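Workshop wiki > Arms and grippers > Parallel jaw grippers > Two-arm bench comparison

Two-arm bench comparison
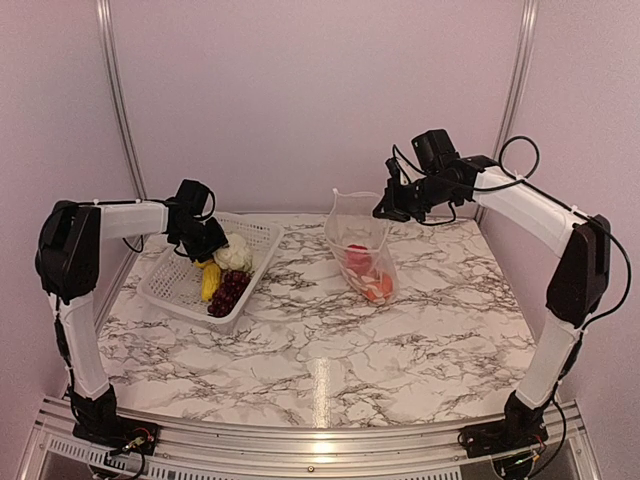

Two arms at the marble-pattern table, one over the produce basket and the other by the clear bag.

A two-arm bench comparison is a way of trying two grippers against each other on the same table, with the same things to pick up and the same person grumbling at both. I've been keeping this entry going since October, and it has grown a fair bit (sorry to anyone who remembers when it was one paragraph!). It covers how I run the comparison, what I look for and where the Trultov and Justton jaws have given me different results.

Background

The idea came from Lu, our little in-house project for packing groceries. We had been testing grippers on wooden blocks, and the blocks were lovely – every jaw we owned could lift them. Then we put a cauliflower down and half our favourites fell apart. Food is lumpy, it rolls, and some of it bruises if you so much as look at it, so I moved the whole comparison over to fruit and veg and haven't gone back.

Layout

Each arm bolts to a front corner, so both can reach the middle of the table without either one owning it. A basket goes towards the left and a bag towards the right, and I swap the grippers between sides halfway through a session. I skipped the swap in the early runs and had to throw those results out, which still stings a bit, as the left side has always had the easier job.

I like to turn the basket at an angle. With it square to the table the arms come in along the same line every time and you learn very little about how the wrist copes. The slotted sides are a proper test too: a jaw tip that is too thin will poke through a slot and drag the whole basket along with it.

Trying the grippers

A full run is 20 picks per gripper, 10 from the basket and 10 at the bag. I note down drops, squashes and anything I'd call a fumble, meaning the jaws closed and had to open again. The heaviest thing I'll use is 700 grams, as past that I'm testing the elbow motors and the gripper hardly gets a say.

The Trultov jaws are wide and slow, and they're very good on round things. Corn is where they let me down, as they like to grab it by one end and let the other swing. The Justton jaws are narrower and much happier with corn, but I have to turn the grip right down for grapes. Neither is much fun with a clear bag! The plastic folds in on itself, and catching one side of the opening without pinching the other takes more goes than I'd like to admit.

Controller

Both arms run from one Clirkex controller, and I keep its settings the same for each gripper apart from closing force. I log joint positions for every pick and trim the file at 1000 lines, mostly so that my old laptop will open it.

Cables deserve a mention. Leave a generous loop at the elbow and tie the rest down along the upper arm. My first loop was too short and it tugged at the wrist on long reaches – I blamed the gripper for ages.

Still to do

Softer pads for the Justton tips, and a fair way of scoring the bag picks. My present system is one column that says "fine" or "ugh".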